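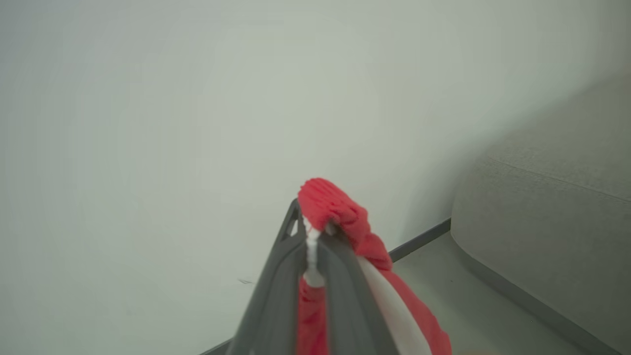
Caderno da oficina têxtil, Pratano
22/10/2021

Camisola vermelha, outra vez. Já tem mais páginas neste caderno do que alguns colegas.

Ponto de situação para quem chega agora: a peça entrou no lote de Vimville com o número 327, sem ficha de composição. O vermelho continua a largar tinta. Na lavagem de ontem pus um quadrado de algodão branco a fazer companhia e o quadrado saiu cor-de-rosa, um cor-de-rosa bonito até, se o objectivo fosse esse. Programa a 33 graus, detergente Nunero sem branqueador, centrifugação curta. Aqui fica o registo, para que ninguém repita a minha proeza com as toalhas em janeiro.

O problema é o branco. Os debruns ainda estão brancos e eu gostava que assim continuassem. Da próxima vez vai sozinha no tambor, do avesso, e sai de lá assim que a máquina parar. Não fica esquecida até depois do almoço (sim, fui eu).

Decidi passar a dobragem para a sala do sofá. A bancada está ocupada com as bainhas do Qian e não me apetece discutir centímetros com alfinetes espetados. No chão, junto à parede, cabe o cesto, e o braço do sofá serve de apoio. A altura é má para as costas, óptima para a humildade.

Regras do cesto, revistas:
- uma peça com letras de cada vez, sempre por cima
- nada de moedas, nada de recibos
- peças que larguem tinta não dormem com as outras
- o cesto não é sítio para guardar coisas até haver vontade

A última regra tem-me a mim por único infractor.

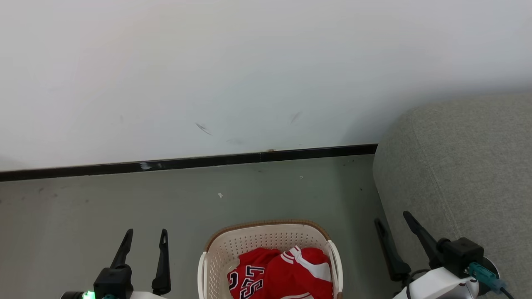 Guangming Ding acha que as letras se estragam mais na dobra do que na lavagem, e deixou escrito na margem: dobrar sempre fora da estampagem, mesmo que a camisola fique com um formato esquisito, e se tiver de ir alguma coisa por cima que seja leve. Acrescentou que o formato esquisito se perdoa e a letra gretada fica para sempre.

Tem razão, o que me aborrece, porque eu já tinha desenhado um esquema com três dobras e uma delas passava mesmo pelo meio das letras. Esquema riscado. O novo tem as laterais para trás, a bainha para cima até abaixo das letras e a gola livre. Dá um rectângulo comprido que não entra na prateleira de cima. Entra na de baixo se eu tirar de lá as amostras de feltro, que também não fazem lá nada.

Tentativas de hoje: 8. Aceitáveis: a terceira e, com boa vontade, a sétima. As restantes pareciam ter sido feitas dentro de um autocarro. A malha escorrega sobre si mesma e, quando acerto um lado, o outro já foi à vida dele. Experimentei sacudir antes de pousar e ajuda. Experimentei também alisar com a régua grande e não ajuda nada, só faz barulho de quem está a trabalhar.

Nota sobre pegar na peça: agarrada por um ponto só, fica um trapo pendurado e perde-se a noção de onde está a frente. Pegar pelos ombros custa o mesmo e poupa a procura.
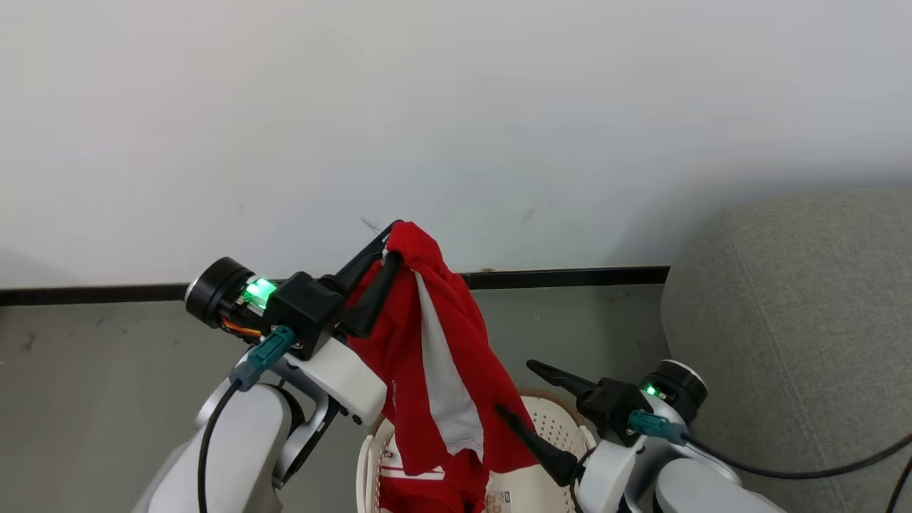
Pelos ombros nem sempre dá, respondeu Qian quando leu isto: numa malha destas o peso puxa a costura e ao fim de umas semanas o decote está aberto. Prefere pousar tudo primeiro, abrir à mão em cima de uma superfície plana e só então decidir o que é frente.

Fica registado. Vou fazer metade de cada maneira e medir o decote daqui a uns dias, se não perder a fita outra vez.
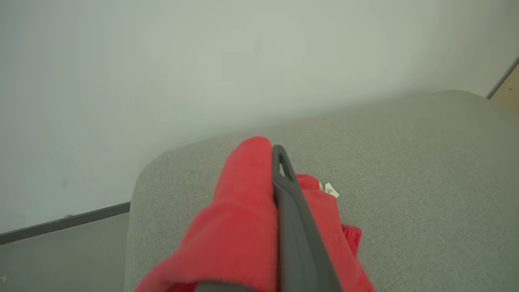 Falta fechar a ficha da 327, que continua em branco no campo da composição. Pus poliéster a lápis, com ponto de interrogação, e não me orgulho. O toque engana, porque a superfície tem um pêlo curto que faz lembrar polar. A etiqueta branca de cuidados lá está, a espreitar do monte amarrotado, mas com umas marcas cinzentas tão miúdas que assim não consigo ler nada. Amanhã levo a lupa e a folha dos símbolos. Se o texto já tiver desaparecido, corto um fio da margem interior da costura e faço o teste do costume, com a janela aberta desta vez.

Para fazer:
- pedir a Vimville a ficha original (terceiro pedido)
- libertar a prateleira de baixo
- rodar o quadrado branco de teste, que já não é branco
- devolver a régua grande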